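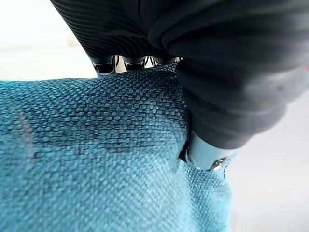
Ásdís Mikkelsen writes: the booking page gives one price and the payment page gives a higher one. Which of the two am I agreeing to?

You are agreeing to the figure on the payment page. The booking page shows the nightly rate multiplied by the number of nights. The payment page adds the cleaning fee, local lodging tax and any extras you selected, such as a crib or an early arrival. Nothing is charged until you accept the second figure.

Rental Questions: Trillilside Houses and Apartments
Grímsdóttir Rentals, Dirnville office

BOOKING AND PAYMENT

How much do I pay at the time of booking?
Thirty percent of the total. The balance is collected from the same card 5 weeks before arrival. If you book inside that window, the full amount is due at once.

Can I split the balance between several cards?
Yes, but only through the office. The online form accepts one card per payment. Write to the office with your booking number and the amount to be placed on each card. Don't send card numbers by email; we will reply with a separate payment link for each cardholder.

What is the damage deposit?
The deposit is $378 for houses and $227 for apartments. It is placed as a hold on the card and isn't a charge. The hold is released after the checkout inspection. Your bank may continue to show it for several days after we release it, and we have no means of speeding that up.

Is the deposit the same as the damage waiver?
No. The waiver is an optional, nonrefundable fee that replaces the deposit. It covers accidental damage reported before checkout. It doesn't cover lost keys, damage by pets, or anything found after you leave that you did not report.

What is Clovano?
Clovano is the booking system we use. Confirmations, payment links and door codes all come from a Clovano address. If nothing has arrived an hour after booking, check the spam folder first, then call us. A booking without a confirmation number isn't a booking, and the dates remain open to other guests.

ARRIVAL AND DEPARTURE

What time can I check in?
4 p.m. The door code becomes active at that time and won't work earlier. An early arrival can be requested for a fee if no one is leaving the same day.

When do I receive the door code?
The morning of arrival, by text and by email. The code is different for each stay. If the keypad does not respond, press the star key, wait for the light to go out, and enter the code again. Three wrong entries lock the keypad for ten minutes.

What time is checkout?
10 a.m. Late checkout is not offered in July and August. In other months it can be arranged up to the evening before, subject to the cleaning schedule.

Is there parking?
Each house has its own driveway. Apartments in the lower part of Trillilside share a lot behind the building, with one assigned space per unit. Trailers and boats can't be left in the shared lot. Street parking is free from November through March and metered otherwise. 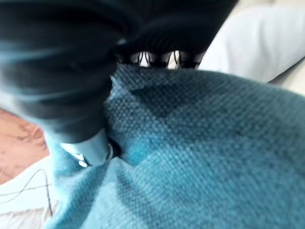 Black gripper fingertips above the upper edge of the cloth.

DURING THE STAY

Are sheets and towels included?
Sheets, pillowcases and bath towels are included. Beach towels are not. For stays longer than a week, one change of linen is provided on request. Additional changes are billed at the rate given in the house guide.

May I move the furniture?
Indoor furniture may be moved within a room if it is returned before checkout. Do not take indoor furniture or cushions onto the deck. Sleeper sofas should be closed before you leave – the inspection can't be completed with the bed open.

Are pets allowed?
In some units. Look for the pet line in the listing; if there is no such line, the answer is no. The limit is two dogs per unit. Cats are accepted only in units with no carpet. A pet fee applies per stay and must be paid before arrival.

Who do I call if something stops working?
Use the office number printed inside the front door. After hours, the same number forwards to the person on call. Loss of heat, water or power is handled the same night. Television and internet problems are handled the next working day.

Can I have visitors?
Day visitors are permitted up to the occupancy shown in the listing plus two. Overnight guests must be named on the booking. The town's quiet hours run from 10 p.m. to 7 a.m. and apply to decks and yards.

CHANGES AND CANCELLATIONS

What happens if I cancel?
Before the balance is due, you lose half of the first payment. After the balance is due, we refund only the nights we are able to rent again, less the cleaning fee for the second party. The damage deposit hold is canceled in every case.

Can I change my dates?
One change is free if it is made before the balance is due and the new dates fall in the same calendar year. The new dates are priced at the rate shown on the day of the change. A lower rate is passed on to you, and a higher one is payable – in both cases the balance is adjusted and the first payment stays as it was.

Can I transfer the booking to another person?
Yes. Write to Fadwa Shehata at the Dirnville office with the booking number and the new guest's name, address and telephone number. The new guest must sign the rental agreement before the door code is issued.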